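Henex adds side-bet feature to its baccarat tables

Live casino supplier Henex has released a side bet for its baccarat tables, available to operators on the Puver platform from May 24, 2025.

The feature, called Preris Pairs, is placed before the cards are dealt. A pair on either the Player or Banker hand pays at fixed odds, and a matching suited pair on both hands pays 300 to 1. The main game and its drawing rules are unchanged.

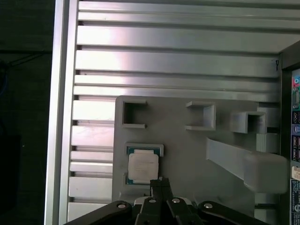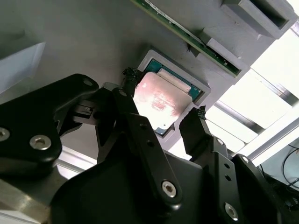
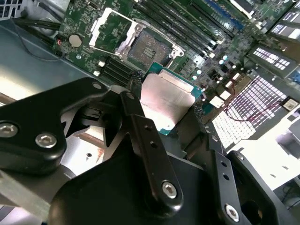
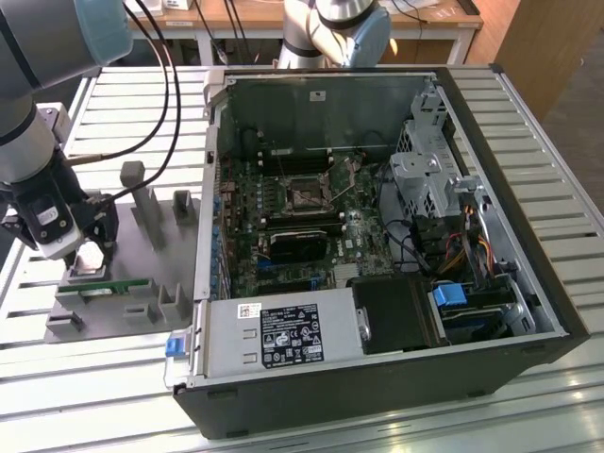 Brian Kombo said operators had been asking for a baccarat bet that could be settled on the first 4 cards, and that the new one "doesn't slow the dealer down at all."

The minimum stake is set by each operator. Winnings from a single side bet are capped at $4,000.

Henex tested the bet on 3 tables with the operator Dreßler over 1,559 rounds before release. A version for its speed baccarat tables is due in September, and players using the mobile lobby will find the bet under the table's existing side-bet menu.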